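Flomov Hand Kit

The Flomov Hand Kit is a hand-held gripper sold for recording manual tasks and for teaching them to robot arms. It is made by Flomov, a small manufacturer of robot accessories, and is distributed in most markets by Dorkeo. The kit is carried by a person, who picks up and puts down objects with it while the attached camera records the work from just behind the gripping point. The recordings are then used to train a robot arm fitted with a matching gripper.

Contents

The kit is sold in two versions. The Basic version costs $299 and contains the gripper body, one set of fingers, a camera mount, a cable and a printed guide. The Extended version costs $369 and adds a second set of fingers, a carrying case and a longer cable. A camera is not supplied with the Basic version. Both versions come with a one-user license for Vida, the recording program described below.

Replacement fingers are sold separately in packs of 2. They are held in place by a single screw and can be changed without opening the body. The fingers are treated as wearing parts and are not covered by the warranty.

Design

The body is molded in gray and is held from behind, with the weight resting on the palm. The operator closes the fingers by squeezing a lever, and a spring opens them again when the lever is released. No motor is involved. Flomov states that this was done to let the operator feel the resistance of soft objects directly through the hand.

The fingers bend slightly under load. This makes the kit suitable for food, cloth, paper packaging and other items that are easily crushed. It is less suitable for heavy tools or for objects with a smooth round surface wider than the finger opening. The maker advises against lifting glass containers by the rim.

Vida software

Vida runs on a laptop connected to the gripper by cable. It stores each task as a separate clip, together with the finger opening at every moment of the clip. Up to 200 clips can be kept in one project before the project has to be archived. Clips may be trimmed, labeled and exported, and a damaged clip can be removed without affecting the others.

Early releases of Vida required the operator to start and stop each clip from the keyboard, which made work by one person slow. A later release, issued in October, allowed a clip to be started by squeezing the lever twice. The same release moved the export menu and changed the default folder, and users of the older release must set their folders again after updating.

Use with food

Food handling is among the more common uses of the kit. Cut fruit, bread and wrapped snacks vary in shape from piece to piece, and a robot arm trained on only one sample of each tends to perform poorly with the next. The printed guide includes a short section on fruit, covering the angle of approach, the use of the rind or peel as a gripping surface, and the cleaning of the fingers between sessions. The body must not be placed under running water. Fingers may be removed and washed by hand with mild soap.

Flomov does not certify the kit for contact with food intended to be eaten.

Service and training

Dorkeo offers a setup service in which the gripper is checked, the camera position is adjusted and a test project is recorded with the customer. A half-day training course is held at the company's site in Drultitz. The course is optional and is not included in the price of either version. Repairs are also handled in Drultitz, and customers outside the region are asked to ship the body without its fingers.

Reception

Comments from buyers have centered on the grip lever and the cable. The lever has been described as comfortable for short sessions and tiring for long ones. The cable supplied with the Basic version is widely considered too short for work at floor level or on high shelves. The fingers have drawn few complaints.

Page last revised 2022-08-13.
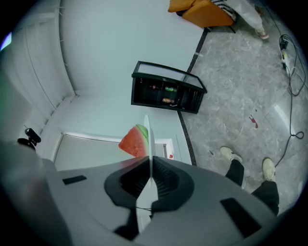
Reader comments

The section on food should say that juice gets in behind the finger screw. I take the fingers off after every fruit session now and wipe the seat with a damp cloth, and the closing action has stayed smooth. Also, the Extended price is worth paying for the longer cable alone.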